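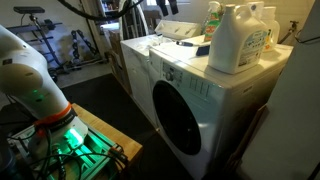
Re: Arm stops partway through door-open, no error logged

We had what looks like the same fault on the laundry cell at the Brallach site, and it took us most of November to pin down, so I'm writing it up for the archive. The arm sits on a platform facing a front-loading washer, and the task is to pull the door open, hold it, and push it shut again. One morning it stopped partway through the pull with the gripper still closed on the door. The controller reported no fault. The indicator light at the base is no help with this by the way. A green glow on our arm only tells you it has power and is enabled, and it stayed green through every one of these stops. If you are relying on base color to decide whether it's safe to reach in, please don't. The same goes for the small light on the joint.

Quoting the earlier message for anyone who joined since:

> Running the Skakalo control package on the washer task. Arm freezes
> during the door pull, always near the end of the arc. Teach pendant
> says "ready." If I wait, it sometimes starts moving again on its own.
> Cycle counter was at 1,188 the first time. I have swapped the gripper
> pads and re-taught the path, no change. Has anyone seen this?
> Is it the force limit?

It isn't the force limit, or it wasn't for us. We raised the limit for one test, with the cell clear, and the stops came at the same rate. We put it back afterward.

The cause in our case was the cable bundle at the base. Ours had a low loop hanging over the edge of the mount, and near the end of the door arc the base joint rotates far enough to pull that loop tight. The tension was enough to lift one of the 2 enable wires in its terminal. The Skakalo package reads a brief loss of enable as a pause and not as a stop, so it logs nothing, and when contact comes back it resumes the path. That is the part I'd worry about in your message. An arm that starts again by itself after a silent pause can hit someone who has walked up to see what's wrong.

What we changed:

Re-terminated both enable wires with ferrules and clamped the bundle to the mount, leaving enough slack for full base rotation.

Set enable loss to latch as a protective stop, with a manual reset at the pendant. In our version this is under the safety inputs page and was off by default.

Added a cable check to the start-of-shift list – jog the base to both ends of travel at low speed and watch the loop.

Since then the cell has run 2,000 door cycles with no silent pauses. We did get one latched stop, which turned out to be a loose connector at the Genon relay and was logged properly.

Until you've checked yours, I would hit the e-stop before going near the arm whenever it freezes, whatever the pendant says. The Wasilewska line uses the same mount as we do and hasn't been inspected yet. I'll post again once it has.

If you still have the joint logs from one of your freezes, could you send the base joint angle at the moment it stopped? Ours were all close together, and if yours are too I'd look at the cable before anything else.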